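Side plate

A side plate is a small, shallow plate set beside the main one, usually to hold bread, a salad, or whatever the diner has decided not to eat. It is smaller than a dinner plate and larger than a saucer, a position it has held for a long time without much recognition. In everyday American use the term overlaps with "bread plate," "butter plate," and "salad plate," and attempts to keep the four apart have mostly been made by people with plates to sell.

Placement

In formal settings the side plate goes to the left of the dinner plate, above or beside the forks. At a crowded round table this rule is widely known and widely broken. One guest takes the roll on the right, the next guest is left without one, and the error travels around the table until it reaches somebody too polite to mention it.

A butter knife, where there is one, lies across the rim with the blade facing in. Restaurants that do not supply a butter knife generally supply very cold butter.

Color

White remains the usual choice for hotels and caterers, who need each plate to match its replacement. Household sets are freer. Pale greens, pinks, yellows, and blues have come and gone with kitchen paint, and mixed sets, in which every place gets a different shade, are sold as cheerful. They also settle the question of which plate belongs to which child, or at least move the argument to a new subject. 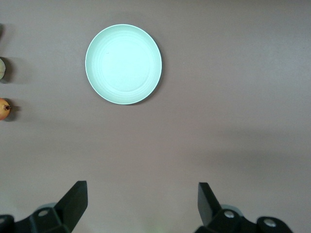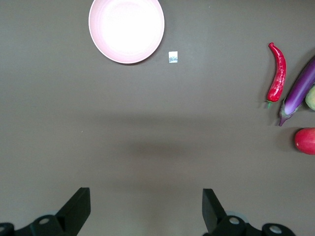 Round plates in pale green and pale pink.

Makers and patterns

The Granis pottery made side plates only in boxed sets of 4, a policy that annoyed families of five for as long as the firm lasted. Its best-known line, Brutum, was a heavy stoneware with a thick rim, advertised as suitable for daily use and remembered chiefly for what it did to dishwashers. The rival Holuletti range was thinner, lighter, and more expensive. Its catalog ran to 71 patterns, many of which could be told apart in good light.

Collecting

Side plates turn up secondhand more often than dinner plates, which take the knife marks and get thrown out first. The Thomas Tableware Museum holds 1,036 of them, with up to 30 on display at a time – the rest are in storage, stacked with felt between them. Its February show of chipped plates ran into March.

Other uses

Away from the table, the side plate serves as a spoon rest, a soap dish, a lid for leftovers, and a tray for keys. It is often found under houseplants, where it does the work of a saucer and is seldom returned to the set.

See also: Bread basket; Butter dish; Saucer; Table setting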